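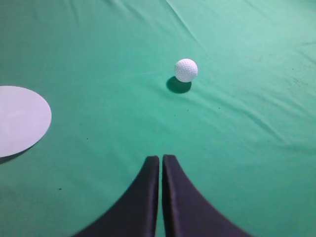 How long does it take a school club to teach a robot arm to pick up a ball?

Two terms, if you're us, and that's with a lot of biscuits.

I've been meaning to write up robot club for ages and I keep not doing it, so I'm sitting down now with a cup of tea before I forget everything. Those of you who only come here for the allotment posts can skip this one (the broad beans are fine, thanks for asking).

We're a club of 12, ages all over the place, and we meet after school in the old textiles room. Kanako Hosoda runs it and I help, which mostly means I find the extension lead and say "have you saved that?" a lot. Our arm is called Ekamau. The kids voted on it and I still couldn't tell you where the name came from, only that the other choice was Koyama and there was very nearly a recount.

The job this year is golf balls. Pick one up, put it where it's meant to go, don't fling it at anybody. It sounds so easy! A golf ball is a horrible thing to grab though. It's small, it's hard and it rolls away the second one finger gets there before the other. We started on a bare tabletop and spent most of our first month crawling about under the radiators. Then someone's gran donated a length of green cloth and things calmed down a lot. I offered to iron it and was told firmly by a ten-year-old that creases are "good practice".

The way we do it, one person drives the arm by hand and the recording gets saved, then the next person has a turn, and so on. Kanako wanted 1,000 goes before we tried training anything on them. I thought she was joking. She had a chart on the wall and everything. We got there just before the holidays, and the first time Ekamau had a try on its own it went down beautifully, closed its fingers on thin air and lifted nothing at all with enormous confidence. The whole room cheered anyway.

It's better now. Shadows still seem to bother it, so we've been moving the desk lamp about between turns, and Katsuhiko Nomura, who came in from the college to have a look, reckons we should do a batch with the blinds down as well. More recording, then. The little ones groaned, but they were first in the queue for the controls.

We've put our names down for the Dallomeck schools day in July. Six minutes on the table per team, and you don't get to touch the arm once the clock starts, so my nerves will be shot. Before then we need a proper carrying case, a spare lead and a team banner. If anyone has a big suitcase with working wheels they don't want, leave me a comment.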